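Prultik 사용자 게시판 > 양손 수집 > 작업 기준
침구·의류 작업 기준 v3 초안, 의견 받습니다
작성자: 모서리맞춤
2024년 7월 8일
조회 1000 댓글 13

Flosero 수집분 기준서를 v3로 올리면서 침구·의류 항목을 새로 썼습니다. v2는 식기랑 공구 위주라 천 종류는 "물체를 놓고 손을 뗀다" 한 줄이 전부였고, 그 한 줄 때문에 검수자마다 판정이 달랐습니다. 지난 회차 침구·의류 320건 가운데 151건이 재검으로 돌아갔고 사유 대부분이 시작 상태와 종료 상태 불명확이었습니다. 수집자가 잘못한 건이라고는 안 봅니다. 기준서에 없는 걸 가지고 반려한 거라서요.

초안은 1부 공통, 2부 의류로 나눴습니다. 붙여 놓은 조항은 확정이 아니고 이번 달 안에 고칠 수 있습니다. 틀린 데 있으면 조항 번호 적고 말씀해 주세요.

1부. 공통

1.1 에피소드 시작 시 양쪽 그리퍼는 모두 열린 상태로 한다.
1.2 대상물은 첫 화면에서 중앙 카메라 기준 가로 폭의 가운데 3분의 1 안에 걸치게 둔다. 정중앙일 필요는 없다.
1.3 바닥이 되는 천은 대상물과 색이 구별되어야 한다. 무늬는 허용한다.
1.4 접힌 수건은 바닥 천에 닿는 면과 위쪽 면이 둘 다 보이는 각도에서 종료한다.
1.5 종료 후 2초간 그리퍼를 대상물에 대지 않는다.
1.6 한 에피소드에 대상물은 하나. 배경의 담요, 커튼 등은 대상물로 세지 않는다.
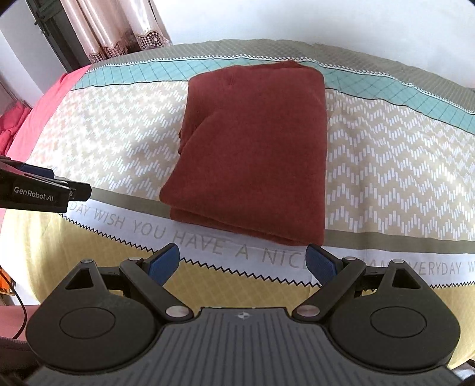

1.3은 제일 많이 고친 조항입니다. v2 때는 "무늬 없는 단색 바닥"이라고 되어 있었는데, 가정집 침대에서 찍으라고 해놓고 단색만 받겠다는 건 앞뒤가 안 맞았습니다. 띠무늬에 지그재그에 영문 글자까지 찍힌 시트라도 적갈색 수건이면 윤곽이 충분히 구별됩니다. 앞쪽 아랫단이 글자 줄 위로 조금 넘어와 있어도 어디까지가 수건인지 헷갈릴 일은 없고요. 반대로 단색이라도 베이지 시트에 베이지 수건이면 반려입니다. 기준은 무늬 유무가 아니라 대비로 통일합니다.

1.4는 접힌 겹이 보여야 라벨러가 "접힘"이라고 적을 수 있어서 넣었습니다. 위에서만 보면 접은 수건인지 작은 수건인지 구분이 안 됩니다.

2부 의류는 첫 번째 댓글에 달겠습니다. 본문 글자 수 제한에 걸렸습니다.

댓글 1
모서리맞춤 (작성자)

이어서 올립니다. 의류는 펼친 상태가 시작인지 종료인지부터 헷갈린다는 문의가 많아서 그것부터 정했습니다. 작업명에 "접기"가 들어가면 펼친 상태가 시작, "펴기"가 들어가면 종료입니다. 작업명이 없는 파일은 받지 않습니다. 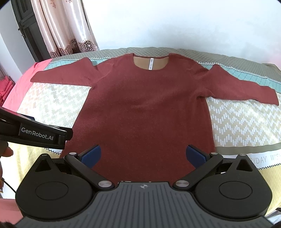 2부. 의류 (상의, 긴소매)

2.1 앞면이 위로 오게 펼친다. 소매는 몸판에서 떨어뜨려 좌우로 뺀다.
2.2 두 소매의 각도가 같을 필요는 없다. 소매 끝 두 군데가 다 보이면 통과.
2.3 목둘레가 보여야 한다. 안쪽 라벨은 보여도 되고 안 보여도 되나, 글자가 읽히면 흐림 처리 대상이다.
2.4 밑단은 시작 화면에서 그리퍼에 가려질 수 있다. 접기 동작 전까지 한 번은 전체가 드러나야 한다.
2.5 수집자의 손은 좌우 가장자리에 한해 허용한다. 대상물 위로 손이 올라오면 반려.

2.1의 "좌우로 뺀다"는 적갈색 니트처럼 한쪽 소매는 거의 수평, 다른 쪽은 아래로 비스듬한 정도면 됩니다. 자를 대고 맞추지 마세요. 작업 시간만 늘어납니다.

댓글 2
삼교대수집

1.1 질문이요. 양쪽 다 열린 상태라고 했는데 왼쪽 그리퍼는 중앙 카메라에서 끝부분만 걸리거나 아예 안 들어올 때가 있습니다. 그러면 검수자가 열렸는지 닫혔는지 뭘 보고 판단하나요? 지난주에 그걸로 두 건 반려됐습니다.

댓글 3
모서리맞춤 (작성자)

@삼교대수집 영상 말고 개폐 값으로 봅니다. 영상으로 확인하라는 뜻으로 읽히면 문구를 고쳐야겠네요. "개폐 값 기준 열림"으로 바꾸겠습니다. 두 건은 파일명 쪽지로 주시면 재검 돌리겠습니다.

댓글 4
단색파

1.3 반대합니다. 대비만 보면 된다는 건 사람 눈 얘기고요. 글자 찍힌 시트는 다른 문제가 있습니다. 위 사진에서도 시트에 "WISH YOU HAVE A NICE"가 읽히잖아요. 자막이나 설명 자동으로 뽑을 때 글자부터 물고 들어갑니다. 저희 쪽에서 돌려 본 것 중에 수건 접는 영상인데 설명에 시트 문구가 먼저 나온 게 여럿 있었습니다. 무늬는 되더라도 글자는 빼야 한다고 봅니다.

댓글 5
세탁소집둘째

@단색파 집에 그런 시트밖에 없으면요? 저는 시트 두 장으로 돌려쓰는데 하나는 글자 있고 하나는 꽃무늬입니다. 글자 금지되면 시트 새로 사야 하는데 그 비용은 단가에 안 들어갑니다.

댓글 6
단색파

뒤집어서 깔면 됩니다. 대부분 뒷면은 무늬가 흐립니다.

댓글 7
세탁소집둘째

뒤집으면 봉제선이 위로 옵니다. 그리퍼 손가락 끝이 봉제선에 걸려요. 얇은 천 집을 때 시트까지 같이 딸려 올라온 적 몇 번 있습니다. 글자보다 그게 더 큰 문제 아닌가요. 그리고 v2에 "바닥 천이 대상물과 함께 들리면 반려"가 있었는데 초안에서는 빠졌네요. 일부러 뺀 건지 궁금합니다.

댓글 8
모서리맞춤 (작성자)

@세탁소집둘째 일부러 뺀 게 아닙니다. 제가 옮기다가 누락했습니다. 1.7로 다시 넣겠습니다.

@단색파 글자 건은 설명 생성 쪽 문제를 수집 기준으로 막는 게 맞는지 모르겠습니다. 실제 집 침구에는 글자가 많습니다. 그걸 다 빼면 나중에 글자 있는 시트에서 동작 안 되는 걸로 또 고생합니다. 다만 메타데이터에 "바닥 글자 있음" 표시 칸을 만드는 건 가능합니다. 쓰는 쪽에서 걸러 쓰면 되니까요.

댓글 9
단색파

표시 칸 있으면 저는 됩니다. 단, 선택 항목 말고 필수로 해 주세요. 선택이면 다들 비워 둡니다.

댓글 10
Helmy검수3

검수하는 입장에서 몇 개 적습니다.

1.2 가로 폭 3분의 1은 왜곡 보정 전 기준인가요 후 기준인가요. 어안 렌즈라 전후가 꽤 다릅니다. Helmy 화면에는 보정 전이 뜨는데 납품본은 보정 후입니다. 저희는 지금까지 보정 전으로 봤습니다.

1.4 두꺼운 수건은 겹이 잘 보이는데 얇은 행주는 같은 각도에서 겹이 안 보입니다. 두께에 따라 통과율이 갈립니다. "겹 또는 접힌 선 중 하나가 보이면 통과"로 완화해 주면 판정이 쉬워집니다. 수건은 윗면에 접힌 선이 비스듬히 남는 경우도 많습니다.

1.5 2초는 짧습니다. 프레임 밀림이 있으면 실제로 남는 건 1초 남짓입니다. 3초 건의합니다.

2.3 라벨 흐림 처리를 수집자한테 시키지 마세요. 지난번에 누가 옷 전체를 흐려서 보냈습니다. 목 안쪽 라벨은 대개 글씨가 뭉개져서 안 읽힙니다. 읽히는 것만 검수 단계에서 처리하면 됩니다.

2.4 이게 제일 걱정입니다. "한 번은 전체가 드러나야 한다"고 하면 수집자가 일부러 그리퍼를 뒤로 뺐다가 다시 들어옵니다. 그 동작이 데이터에 그대로 들어가요. 작업이랑 상관없는 동작이 앞에 붙는 겁니다.

댓글 11
삼교대수집

2.4는 저도 같은 생각입니다. 침대 발치에서 작업하면 옷 아래쪽은 그리퍼 몸체 뒤에 들어갑니다. 키 작은 사람은 더 그렇습니다. 옷을 위로 올려 깔면 이번엔 목둘레가 커튼 쪽까지 가서 팔이 안 닿습니다. 밑단 조항은 없애든지, 외부 카메라 있는 조만 적용하든지 해야 할 것 같습니다.

그리고 케이블 얘기가 기준서에 한 줄도 없습니다. 왼쪽 아래로 늘어진 검은 선이 화면에 들어오는 건 어쩔 수 없는데, 이게 옷 위를 지나가면 반려인지 아닌지 적어 주세요. Clilness 쪽 현장에서는 선이 대상물에 닿으면 무조건 다시 찍게 했습니다.

댓글 12
보풀제거기

수집 시작한 지 얼마 안 된 사람입니다. 읽다가 궁금해서 여쭙니다. 침대 옆에 걸쳐 놓은 담요도 치워야 하나요? 분홍색 담요가 가장자리에 걸쳐 있는데 1.6에서 대상물로 안 센다고만 되어 있어서, 있어도 된다는 건지 모르겠습니다. 그리고 니트처럼 보풀 있는 옷은 그리퍼 패드에 보풀이 끼는데 에피소드마다 닦아야 하나요, 하루에 한 번이면 되나요?

댓글 13
모서리맞춤 (작성자)

한꺼번에 답합니다.

담요: 둬도 됩니다. 대상물과 떨어져 있고 작업 중에 건드리지 않으면 문제없습니다. 작업 도중에 담요가 움직이면 그 에피소드는 버리세요.

패드 보풀: 대상물 바꿀 때마다 확인하고 보이면 닦습니다. 패드 안쪽에 격자로 난 홈 사이에 끼는 게 제일 안 빠지니 마른 칫솔로 쓸어 주세요. 물티슈는 쓰지 마세요. 1부에 조항으로 넣겠습니다.

케이블: 1.8로 신설. "케이블은 대상물에 닿지 않게 한다. 화면에 보이는 것은 허용한다."

1.2: 보정 전으로 명시합니다. Helmy 화면에서 보는 그대로입니다.

1.4: 완화안 받겠습니다. "겹 또는 접힌 선".

1.5: 3초는 보류합니다. 의류만 따로 보면 이번 회차 물량이 189건인데, 종료 구간을 늘렸을 때 수집자 쪽 부담이 어느 정도인지 의견이 더 필요합니다. 프레임 밀림은 장비 쪽에 따로 문의 넣었습니다.

2.3: 흐림 처리는 검수 단계로 옮깁니다. 수집자는 손대지 않는 걸로.

2.4: 의무에서 빼고 외부 카메라가 있는 조에만 적용. 일부러 그리퍼를 빼는 동작은 하지 말라고 주석을 달겠습니다.

1.3 표시 칸은 필수로 넣습니다. Prultik 업로드 화면에 칸이 생기기 전까지는 비고란에 "글자"라고만 적어 주세요.

고친 문구는 본문에 덮어쓰지 않고 v3-2로 새 글을 올립니다. 7월 회차 중간에 기준이 바뀌면 안 되니까 이미 시작한 분은 v2로 끝까지 가시고, 재검 대상 건만 v3-2로 다시 봅니다. 반소매랑 바지는 아직 초안도 없습니다. 바지 찍어 본 분 있으면 허리단을 어느 쪽으로 두고 시작했는지 쪽지 부탁드립니다.

목록 | 이전 글: 충전 거치대 접점 불량 신고 모음 | 다음 글: 양손 동기화 신호 안 잡힐 때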